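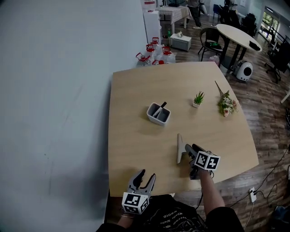 Rakthorpe, January 13, 2025

I've been meaning to write about the desk organiser for ages, because three people have now asked me where it came from, and the honest reply is that I bought it in a hurry in November and expected nothing from it. It's the Ilter one, the white rectangular one with the divided compartments. They do a bigger version as well, but I've no room for that and I'd only fill it with receipts.

A bit about the table first, as it matters. Mine has a light wooden top with a gently curved front edge, and I love it, but curved edges are a pain when you're buying things to go on top. Anything that wants to sit flush with the front looks wrong. I've ended up with the organiser over towards the left, set back a bit, and it looks perfectly at home there -- a plain white box doesn't argue with anything.

So, what's it like to use? Mostly very good! The dividers are fixed, so you get the sections you're given, and I sulked over that for a day or two before I got used to it. My old one (a Hoàng, bought on a market stall, may it rest in peace) had little walls you could slide about, and they slid about whether you wanted them to or not. I'd reach for a paper clip and find it had gone to live with the rubbers. The Ilter stays put. I can find things without looking, which I didn't know I wanted until I had it.

Pens are the weak spot. A black marker won't stand up straight in mine, it leans out at an angle, and if you like your pens in a neat upright row then you'll be cross with it by lunchtime. I don't mind. A marker that sticks out is a marker I can grab. Huệ Lưu has the same organiser on her desk and keeps hers stuffed so full that nothing can lean anywhere, so there's your fix if you own enough pens.

Cleaning is easy enough. White shows every smudge of ink, but a damp cloth gets most of it off if you don't leave it. I left one mark for a fortnight and had to have several goes at it. The corners collect fluff and I use an old toothbrush for those.

It cost me 17 pounds, and I'd say that's a pound or two over what I'd call fair for a box with walls in it. I did see it for 20 elsewhere, so have a look round before you order. Delivery was quick and the packaging was sensible, no great sack of plastic.

I should mention the plant and the flowers too, seeing as they share the table. The succulent is a small spiky thing in a tiny white pot, and it goes so well with the organiser that people assume I bought them as a set. (I didn't, the plant was a present from Lợi Võ.) The artificial bouquet, pink and cream and white, I'm less sure of. The colours are lovely but the stem is long, and it's really meant for a tall vase, which I haven't got, so it lies on the right-hand side looking pretty and taking up space. If anyone knows of a slim vase that won't tip over, please leave me a note in the comments.

Would I buy the organiser again? Yes, though I'd wait for a sale. Four stars from me, and the missing one is for the leaning pens.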